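Gellgate to reseal concrete on Bravon approach road

Work to reseal the joints on the main approach road at the Bravon office park in Gellgate will start in December, the town's public works department said. The job is expected to take 4 weeks, weather permitting.

The road is paved in concrete slabs with expansion joints between them. The sealant in many of those joints has hardened and pulled away from the edges, according to an inspection report presented to the town council last month. Water gets into the gaps, washes out the base under the slabs and freezes there in winter. Several slabs near the entrance to the park have already started to rock under heavy trucks.

Crews from Vesora, the paving contractor that won the bid, will cut out the old sealant, clean the joints and fill them again. Almost 3000 yards of joint will be treated. Slabs that have settled will be lifted by pumping grout underneath. The department does not expect to replace any slabs in full, but the contract allows for it if the base turns out to be in worse shape than the report suggests.

One lane will stay open during the work. Drivers should expect flaggers between 9 a.m. and 3 p.m., and the speed limit in the work zone will be lowered. Deliveries to the office park will be sent to the rear gate during those hours. Bus riders will use a temporary stop on the side street, a short walk from the regular one.

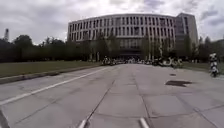
A concrete road leading to a large curved building, with lawn and trees to the left.

The council approved the contract on a vote of 6 to 1. The member who voted against it said the town should have asked for a price on a full asphalt overlay before choosing to repair the concrete. Public works staff replied that an overlay would crack over the joints within a few winters unless the joints were fixed first, and that it would also mean raising the curbs and drains.

Half of the cost will come from the town's street fund. The rest will be paid by the owners of the office park under an agreement signed when the road was turned over to the town. That agreement covers repairs to the pavement and curbs but leaves out snow removal and mowing, which the town pays for in full.

Gkikas, the bakery and lunch counter near the rear gate, will stay open and can be reached from the side street. The town has agreed to put up signs for customers at both ends of the work zone. Parking along the side street will be limited to 50 minutes while the detour is in place.

The sealant needs dry pavement to bond, so work will stop on days with rain or snow. If the crews lose more than a week to weather, the remaining joints will be left until spring and the lane closures lifted in the meantime. Joints that have been cut but not filled would get a temporary plug.

Residents of the streets behind the park had asked whether the sawing could be done at night to keep traffic moving. The department turned that down over noise. No work will be done before 7 a.m., and the saws will not be used on weekends.

A map of the detour is posted at town hall and at the public library. Changes to the schedule will be listed on the public works page each morning by 6 a.m. Questions about deliveries or access to the office park should go to the public works front desk.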